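Laundry and closet odds and ends
Tips page – last added to 26th April

Mostly from my own basement, plus a few sent in by Pouran Ghorbani over in Tresgate. No particular order.

Towels gone stiff
Half the detergent. Then one wash with nothing but a cup of white vinegar, hot. Skip the dryer sheets, they coat the loops and the towel just pushes water around.

Lint
Clean the screen every load, yes. But also pull it out and run water over it. If the water sits on top there's film on it – dish soap, old toothbrush, rinse, dry it fully.

Mystery socks
Mesh bag on a hook, one per person. Whole bag goes in the wash, whole bag comes out. Fixed it in our house by November.

Grease spots
Dish soap straight on, dry. No water yet. Leave it 13 minutes or however long the coffee takes. Then warm wash. Check before it goes in the dryer becuase heat sets it for good.

Sweater pilling
A cheap disposable razor, very light, sweater flat on the table. Go one direction only. Practice on the hem.

Musty front loader
Wipe the rubber gasket, get into the fold underneath. Door open between loads. Drain filter twice a year – put a pan under it first, trust me.

Sports gear
Inside out, cold, no softener ever. Softener clogs mesh and then the smell never leaves. Wash reds with reds, the first few times anyway. White trim goes pink fast. Keep a top and its shorts together for sorting, a couch seat is plenty big enough.

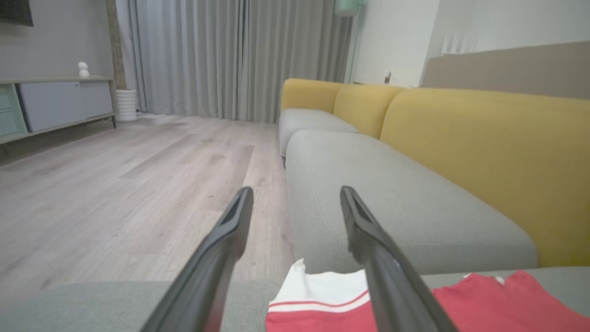
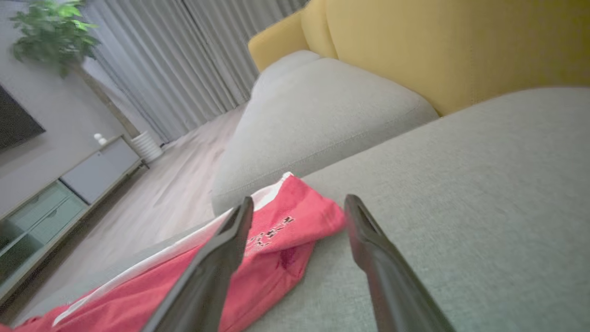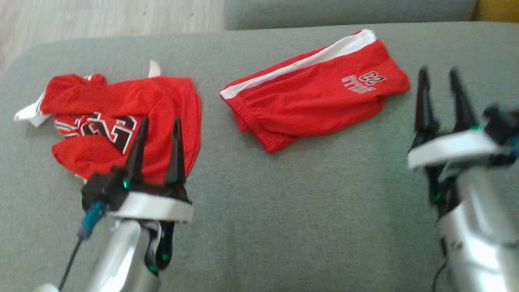
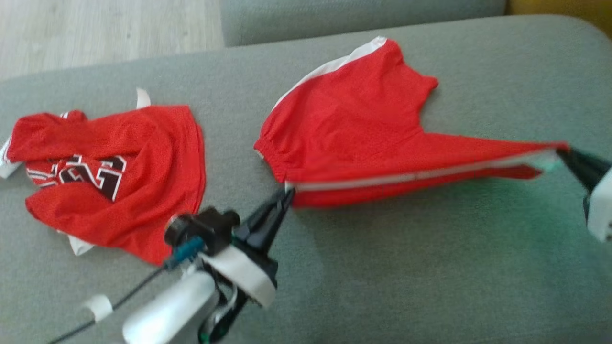

Red jersey material and gray upholstery. Fold printed lettering to the inside if you're stacking, it sticks to itself in a warm closet.

Ironing without the iron
Damp washcloth in the dryer with the shirt, 4 minutes on medium. Hang it right away, button the top 2 buttons. Works on cotton, not so much on linnen.

Closet smell
Bar of plain soap, still wrapped, on the shelf. Pouran uses cedar blocks and sands them when they fade. Either one.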